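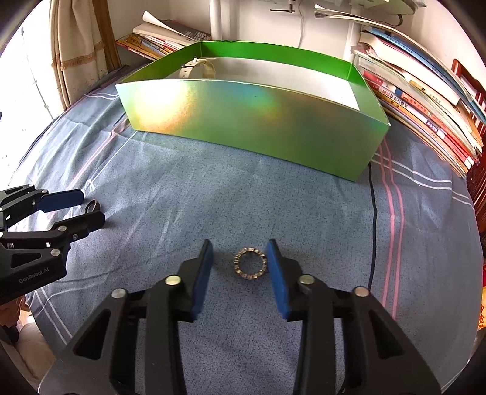

Sep 28, 2021. The Iltholm council says its new gift register will let residents see who is giving what to the people they elect. Hillilex has read all 38 pages and doubts it. Gifts must be listed only if the official who got them values them at more than $86. No receipt is needed. A chunky silver ring with a studded band, like the one lying on the bedspread in our photo, could be worth very little or a great deal, and the rules leave that call to the person wearing it.

"We asked in July who would check the entries," said Saeed Karimi of Hillilex. "We're still waiting for a name."

Travel paid for by contractors such as Enport is left out entirely. So are gifts to spouses. The council calls this a first step. It said the same of the lobbying rules five years ago, and there has been no second one.

Press contact: Sunil Bhattacharjee, Hillilex, extension 2799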